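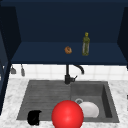

1/ Search update, Wed 1 April, morning. The Hutmont Maritime Safety Office is coordinating the search for the fishing vessel Kustaletti, which was reported overdue on its return to Hutmont harbor. We will post updates in this thread and ask the public to rely on it for confirmed information.

2/ The last radio contact with the vessel was a routine position call. No distress message was received. The vessel gave its location as 27 nautical miles northeast of the harbor entrance and said it was heading home at normal speed.

3/ The families of all crew members have been contacted. At their request, we are not releasing names or the number of people on board. We ask news outlets and members of the public to respect this decision.

4/ The search area now covers 300 square nautical miles. It was drawn up using the last reported position, overnight wind readings and the known current along the Wakell Bank. The area will be reviewed at each change of tide.

5/ Two patrol ships are on site. The Šimek, a survey vessel with sonar equipment, left port before dawn and is working the northern part of the area in parallel lines. A search plane is flying over the southern part for as long as there is daylight.

6/ Weather on site: wind 20 knots from the west, moderate seas, visibility fair but falling in rain showers. Conditions are expected to ease this evening. Small boats should not attempt to join the search.

7/ Midday update. The patrol ships have completed their first pass over the area. No debris, fuel slick or life raft has been found. The emergency beacon registered to the vessel has not sent a signal that we have been able to detect.

8/ We are aware of posts claiming that a raft was seen near Wakell Point. A patrol crew checked the location and found a loose channel marker. It has been reported to the harbor authority for recovery. The sighting is not connected to the missing vessel.

9/ Fishing crews who were on or near the Wakell Bank last night are asked to call the Hutmont duty desk, even if they saw nothing unusual. Radio logs, radar records and plotter tracks are all useful. Please do not delete or overwrite them.

10/ Anyone walking the shore between Wakell and Hutmont who finds fishing gear, life jackets or boxes should leave them in place, note the location and call the duty desk. Do not enter the water to recover items.

11/ Notice to mariners: a temporary exclusion zone is in force around the search area. Commercial traffic is being routed to the east. The Wakell ferry is running on its usual course – passengers should expect delays on the afternoon sailings.

12/ Afternoon update. The Šimek has recorded a sonar contact on the seabed in the northern part of the area. It has not been identified. Several older wrecks are charted nearby, including a barge lost in a November storm, and the contact may prove to be one of them.

13/ An underwater camera will be lowered when the sea state allows. The surface search continues at full strength in the meantime – the sonar contact has not changed the number of ships or flights assigned.

14/ A family support room is open at the Hutmont harbor office. Relatives may use the side entrance on the quay. Media are asked to remain at the main gate, where a short briefing will be given at 6 p.m.

15/ The patrol ships will remain on site overnight with searchlights and thermal cameras. The plane will return at first light. Our next post in this thread will follow the evening briefing.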